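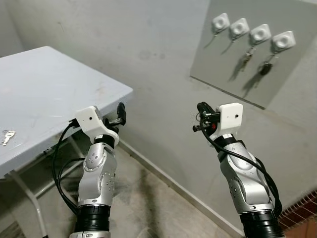
Flicker and light level over a pale gray bench

Workshop and Small Rooms > Lighting

kvettunen
Posts: 58
Jun 15, 2019

I have a small room with pale gray walls and a light gray table, and I need to settle the lighting before the ceiling goes back up. At present there are two Celtix linear fittings, both surface mounted, both running across the short dimension of the room. Measured at the table surface I get 700 lux under the near fitting and a good deal less at the far corners. That is enough light for what I do. My complaint is flicker when the fittings are dimmed.

At full output I see nothing. Below half output, anything that moves quickly breaks up into steps. The dimmer is a wall unit from Eide, trailing edge, and the drivers are whatever Celtix put inside the housing. The label gives input voltage and power and says nothing about the dimming method.

Questions:

1. Is the dimmer at fault, the driver, or the pairing?
2. Would a separate driver with a 0-10 V input fix it, and can I run the control pair in the same conduit as the supply?
3. Does a gray wall finish cost me enough light to matter?

Ville Kettunen

ohmward
Posts: 2,114

Pairing, most likely. A trailing edge dimmer chops the mains waveform. The driver has to work out from the chopped waveform what level you asked for, then reduce the LED current to match. Cheap drivers do the last part by switching the LEDs on and off at a low rate. You would see exactly what you describe, fine at full and stepped below half.

A 0-10 V driver takes the supply uncut and gets its level from the control pair. Whether it flickers still depends on how it reduces the current. Ask the manufacturer whether it is constant current reduction through the whole range or whether it changes to PWM at the low end. Several do the second and don't say so on the front page of the data sheet.

tallis_b
Posts: 391

On question 2, check your local code before anything else. In the US the control pair is either Class 1 or Class 2 depending on the driver and how it is listed. Class 2 wiring does not go in the same raceway as the supply conductors. If the driver and the wiring are both suitable for Class 1 you can pull them together, but every part of that control circuit then has to be wired as Class 1, wall control included.

I would run a second conduit. The ceiling is down and it costs you an hour.

kvettunen

Second conduit is fine. I have the clips already.

Ohmward, I wrote to Celtix in April and asked about the dimming method. The reply was a copy of the label.

ruddock
Posts: 807

Going to disagree with the direction of this. If the level you want is below half output, you have too many lumens in the room. Remove the dimmer, fit lower output tubes or drop to a lower fixed current, and leave it there. A fixed driver with a well smoothed output has next to no flicker and there is nothing to match it with. I changed 18 fittings in a rented unit this way and threw the dimmers in a box.

ohmward

That works if he wants one level. He didn't say that he does.

ruddock

He didn't say he wants several either.

kvettunen

I want two levels. Full for close work and a low one for when I am only reading a screen. I never use anything in between.

ruddock

Then put the fittings on separate switches. One on for low, both on for full. No dimming required.

tallis_b

With the fittings running across the room, one on its own will leave half the table in shade. The far corners are already weak by his own measurement. Separate switching makes sense when the fittings run side by side along the room and each one covers most of the surface. These don't.

He could turn them through a right angle while the ceiling is open. I would do that anyway. You get less of your own shadow on the work if you sit at the long side.

ruddock

Fair point on the orientation. Turn them, then switch them separately. I still wouldn't buy a dimming driver for two levels.

fenwick_l
Posts: 46

Nobody took question 3, so I will. Wall finish matters more in a small room than in a large one, as a bigger share of the light reaches a wall before it reaches the table. Pale gray paint can be anywhere from fairly reflective to quite dull. The can or the fan deck should give an LRV. Look it up and compare it with white.

I repainted one wall of my own room from Jurndale pale gray to flat white. The reading at the back of the bench went up by an amount I could measure and could not see. Gray is easier on the eyes if you look up from a bright surface all day. I wouldn't repaint for light level alone.

Gloss is worth checking too. A semi-gloss wall behind the table will show you a reflection of the fitting, and so will a panel with a smooth face. Matte on both, if you have the choice.

kvettunen

The paint is matte. LRV is not on the can. I will look for the deck.

ohmward

Before you spend money, measure the flicker. A phone set to slow motion will show whether it is there, but it will not give you a figure. A photodiode, a load resistor and an oscilloscope will. Keep the resistor small or the response will be too slow to show you the real waveform. Take a reading at full, at half and at your low level. Note the frequency as well as the depth. Deep modulation at twice mains frequency is a smoothing problem. A square wave at a few hundred hertz is PWM.

Let the fittings warm up first. I have had one that behaved differently for the first few minutes.

kvettunen

Measured as suggested, photodiode on the table surface under the near fitting.

Full: shallow ripple at twice mains frequency.
Half: the same ripple, slightly deeper.
Low: square wave, full depth, a few hundred hertz.

So the driver changes method somewhere below half. The square wave is steady and does not follow the dimmer's switching edge, so I take the dimmer to be innocent.

ohmward

Agreed. That is the driver doing PWM at the low end. A different wall dimmer would not have helped.

tallis_b

Clullen make a driver in a case short enough for most linear housings. The sheet for mine states current reduction down to a tenth of output and PWM below that. If your low level is above a tenth you would stay out of it. Check the forward voltage of your LED boards against the output range before ordering. I got that wrong the first time and the fitting would not start.

ruddock

Or two switches.

kvettunen

I will turn the fittings first, since both of you agree on that, and take the table readings again with one on and with both on. If the corners hold up on one fitting, I will go with the switches. If they don't, I will open a housing and measure the board voltage – the second conduit goes in either way while I can still reach the joists.

Does anyone know whether the Celtix end caps come off without breaking the tabs?

fenwick_l

Warm them with a hair dryer and push from the cable side. I broke one out of four.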